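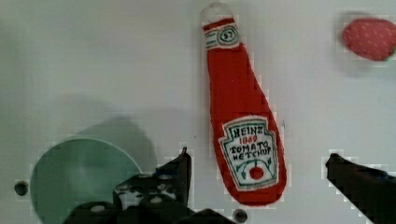
4.3 공작물 원점 및 공구 길이 설정

본 절은 Toltgate 수직형 머시닝센터에 Nollov 제어반을 장착한 구성을 기준으로 한다. 수평 조정(4.1)과 스핀들 예열(4.2)을 마친 상태에서 진행한다. Mittal 터치 프로브를 사용하는 경우에는 4.4를 따른다.

필요 공구
- 기계식 에지 파인더
- 기준 블록
- 다이얼 테스트 인디케이터 및 자석 베이스
- 토크 렌치
- 보풀이 없는 천, 세정용 알코올

주의: 스핀들 회전 중에는 도어 인터록을 해제하지 않는다. 핸들 이송(MPG)으로 축을 움직일 때에도 손을 바이스와 스핀들 사이에 두지 않는다.

4.3.1 바이스 정렬

1. 테이블 윗면과 바이스 바닥면을 알코올로 닦는다. 칩이나 버가 남아 있으면 오일스톤으로 가볍게 제거한다.
2. 바이스를 테이블에 올리고 T볼트를 손으로만 조인다.
3. 인디케이터를 스핀들 헤드에 고정하고 측정자를 고정 조의 안쪽 면에 접촉시킨다.
4. X축을 조의 전체 길이만큼 왕복 이송하면서 눈금의 변화를 읽는다.
5. 플라스틱 망치로 바이스를 두드려 편차를 허용값 이내로 맞춘다. 허용값은 기계에 동봉된 검사 성적서에 기재되어 있다.
6. T볼트를 좌우 교대로 규정 토크까지 조인 다음 4번을 반복한다. 조임 과정에서 편차가 다시 발생하는 경우가 많다.

참고: 스위블 베이스가 달린 바이스는 베이스 고정 볼트를 먼저 조인 뒤 정렬한다.

4.3.2 X축 및 Y축 원점

1. 공작물을 바이스에 물리고 평행대가 손으로 움직이지 않는지 확인한다.
2. 에지 파인더를 콜릿에 장착한다. MDI 모드에서 제조사가 지정한 회전수로 스핀들을 정회전시킨다.
3. 핸들 배율을 ×10으로 두고 공작물의 왼쪽 면에 접근한다. 파인더의 하단이 동심이 되었다가 옆으로 튀는 위치에서 이송을 멈춘다.
4. Z축을 안전 높이까지 올린다.
5. OFFSET 화면에서 G54의 X 항목을 선택하고, 파인더 반지름을 부호와 함께 보정하여 입력한다. 왼쪽 면을 기준으로 할 때 스핀들 중심은 면보다 음의 방향에 있다.
6. 앞쪽 면에서 3~5번을 반복하여 Y값을 입력한다.
7. 스핀들을 정지하고 에지 파인더를 분리한다.

주의: 에지 파인더를 과도한 회전수로 사용하면 하단부가 이탈할 수 있다.

4.3.3 공구 길이

1. 1번 공구를 호출한다. 스핀들은 정지 상태를 유지한다.
2. 공구 끝을 기준 블록의 높이보다 낮지 않게 내린 다음, 블록을 옆으로 밀면서 Z축을 한 눈금씩 올린다. 블록이 처음으로 통과하는 위치가 측정점이다. 블록 위로 공구를 직접 내리지 않는다.
3. 공구 길이 화면에서 해당 번호에 Z값을 등록한다. 블록 두께는 파라미터 화면에서 한 번만 입력하며 모든 공구에 공통으로 적용된다.
4. 나머지 공구에 대해 반복한다. 공구 매거진의 9번과 11번 포트는 대경 공구용이며, 인접 포트를 비워 둔다.
5. G54의 Z 항목이 공작물 윗면을 기준으로 설정되어 있는지 확인한다.

4.3.4 확인 운전

1. 급속 이송 오버라이드를 최저 단계로 낮추고 싱글 블록을 켠다.
2. MDI에서 G54, G43과 해당 공구의 H번호를 지정하고, 공작물 윗면보다 충분히 높은 Z 위치로 이동시킨다.
3. 화면의 잔여 거리와 실제 간격을 비교한다. 일치하지 않으면 피드 홀드를 누르고 4.3.3부터 다시 수행한다.
4. 이상이 없으면 오프셋 표를 외부 메모리에 저장한다.

참고: 알람 7이 표시되면 H번호와 호출된 공구 번호가 다른 것이다. 공구 번호를 정정한 뒤 RESET을 누른다.

개정: 2022년 2월 1일

댓글 3

Karthik Ranasinghe
4.3.2의 5번에서 부호를 반대로 넣어 파인더 지름만큼 어긋난 적이 있습니다. 그림으로 된 부호표가 있으면 좋겠습니다.

Valquíria Evangelista
구형 제어반에는 공통 블록 두께 항목이 없습니다. 공구마다 수동으로 빼야 하나요?

Hazem Ashour
@Valquíria Evangelista 저는 블록 두께를 G54의 Z값에서 한 번에 처리합니다. 공구는 전부 같은 블록으로 재야 합니다.

공유 11

관련 항목
4.2 스핀들 예열 절차
4.4 Mittal 터치 프로브 교정
5.1 절삭유 농도 관리
Nastton 유압 바이스 장착 안내
알람 코드 일람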